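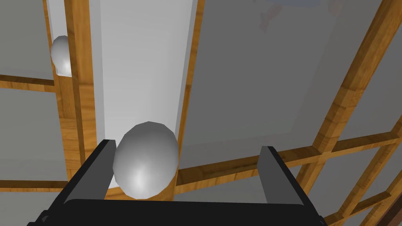
25th August

The teleoperation work on the cabinet unit was resumed at the start of the shift, following the revision of the controller mapping agreed at the last review. Simulation was used throughout. The physical arm remains reserved for the Hirvonen acceptance trials and will not be released to this office before those are closed.

The target for the day was 37 accepted demonstrations of the drawer task. By the time the session was ended, 30 had been accepted. The shortfall is attributable in part to a delay in loading the Vivlow scene files, which had been saved under the old naming rules and had to be entered by hand, and in part to my own practice with the hand controller, which has suffered from the interval.

The task is as before. The operator brings the gripper to the knob with the fingers open, closes on it, and draws the front out along its line of travel. The wrist view is the only one permitted to the operator under the present protocol, and it must be said that it demands patience. The wooden framing meets the eye at unfamiliar angles, and in several attempts I corrected the approach in the wrong direction before recovering. Two of those attempts were retained, as the protocol allows recoveries, provided that the hand does not strike the cabinet.

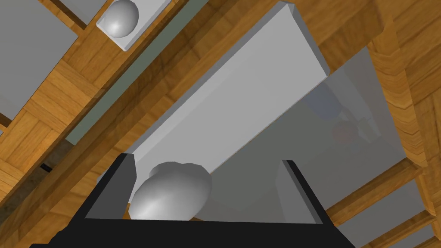

Centering the fingers on the knob continues to be the principal difficulty. When one finger stands nearer than the other at the moment of closing, the knob is pushed sideways before it is held, and the pull begins with a slight twist. The learned policy from February reproduced this fault faithfully. I have therefore adopted the practice of pausing before each closure and making one small lateral adjustment. It lengthens the demonstration. The Jostent guidelines ask for continuous motion, and I shall have to raise the matter in writing before the set is submitted.

A further 12 attempts were rejected and have been logged with the reason for each. Most were released too early. In one case the controller lost tracking and the arm drifted well away from the cabinet, and I was obliged to reset the scene.

The question of volume remains open. The Akero plan calls for 2000 demonstrations across all fixtures, a figure set before the pace of a single operator had been established. I recorded my reservations in the shift report and have asked that a second station be considered.

My right wrist was sore by late afternoon. The armrest should be lowered before the next session. Spare batteries for the hand controller are also to be requested from stores.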